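Shared Work Surfaces Should Be Booked by the Area

Most small workshops allocate bench space by the seat. A member pays for one place at a bench and receives whatever happens to be in front of the stool. I have come to think this is the wrong unit. Space on a shared bench should be booked by area, with a stated depth and width, and charged on that basis. 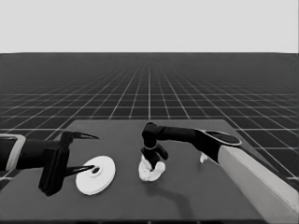
Illustration: Cidthorpe Bench Notes, May 2024

Consider the bench hall at Cidthorpe, where I have rented a place for 8 years. The hall charges every member the same fee. A watch repairer needs a patch the size of a dinner tray. A model maker needs five times that, and gets it by spreading into the next place when the neighbor is out. The fee covers both cases, so the repairer pays for space used by the model maker. Neither of them has broken a rule, and the rules are the problem.

The usual objection is that area is hard to police. I accept that a line on a bench is easy to cross. A seat, however, has no line at all, and a dispute over it can only be settled by whoever is more willing to argue.

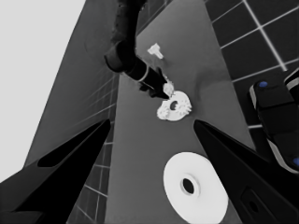 A second objection is cost. The Stendomau building tried area booking and spent 2,240 on marking, labels and a revised agreement. That is a real expense for a small hall. It was also a single payment, and the members there no longer hold a monthly meeting on the subject of elbows.

Depth deserves more attention than it gets. The back third of a deep bench is poor working space. It is beyond easy reach, it collects offcuts, and most people treat it as a shelf. I would charge for the front at the full rate and for the back at a lower one. A member who only needs storage could then book the back of a bench and leave the front to someone else.
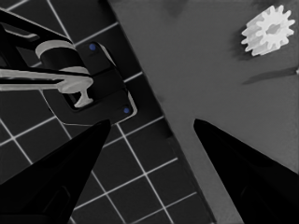

Minimum bookings are also necessary. I would set the smallest unit at 200 by 300 millimeters — anything smaller produces more paperwork than space. Larger bookings should be multiples of that unit, so that gaps between members stay usable.

The Coppens agreement, which many halls copy, allows a member to claim unused space after a short wait. I would strike that clause. It rewards the person who is always present and penalizes anyone with a second job.

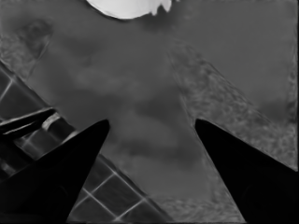 Lighting should stay outside the area fee. Lamps serve whole benches, and splitting their cost by the tile or the hand span would be a waste of effort. The same applies to heating, sweeping and the sink.

Cidthorpe will review its agreement next year. I intend to propose a trial on one bench, at the existing total fee, with the areas marked in tape.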